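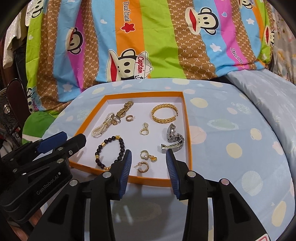
Jewellery handling station: practice review
Oct 2, 2025

Reviewed the draft handling rules for small personal articles with Dayana Ponce and Bence Tóth this morning. The rules will sit under the Ileck procedure once approved. Until then the operators are to follow the May version, with the amendments recorded in this entry.

The open box with the orange sides remains the standard container for this work. Its white interior gives good contrast for the darker articles, the bracelet of dark round beads in particular. Pale articles are another matter. The cream-white pearl strands and the silver-toned ring are harder to judge against white, and Mr. Tóth asked that a grey liner be trialled. I have agreed to the trial, provided the liner lies flat and is fixed at the corners.

Clause 4, approach. Both grippers may be present at the box together, but only one may enter it at a time. The second is to hold at the wall until the first has withdrawn. Ms. Ponce considers this overly cautious for trained operators and her objection is noted. The clause stands for the present.

Clause 5, rings. Where rings lie against a bracelet or a linked band, the larger article is not to be lifted first. The previous wording said "where practicable" and was being read generously. Those words have been struck out.

Clause 6, watches. A metal strap is to be gripped on the links and never across the case. If the watch is resting on its side it may be taken from that position. Xuelian Zeng has asked whether a folding clasp should be closed before the session begins. I had no answer for her and have referred the question to Leszek Gajewski, who wrote the original clause.

Clause 7, earrings. Posts and backings are to be treated as fragile. An open hoop is to be approached from the side away from the post. Bence wanted a diagram here and will prepare one.

Pads. The ribbed pads are to be inspected at the start of every session and wiped after every 40 grasps. The replacement interval stays at 3000 grasps. I note that the Rosales log shows a set changed at 851 with no cause entered, and a change without a recorded cause is to be treated as a nonconformance from now on. I have written to the shift lead accordingly.

Table coverings. A patterned cloth is permitted. It must be drawn smooth before the box is set down, and the operator's supporting hand is to stay outside the box while a gripper is moving - this was already in the general rules, but it bears repeating at the station itself.

Masaru Koyama telephoned after lunch regarding the Plendetti audit. He requires 60 session records, signed, and will accept scanned copies. Dayana is to assemble them.

Still outstanding: the liner, the diagram for Clause 7, and Leszek's reply on clasps.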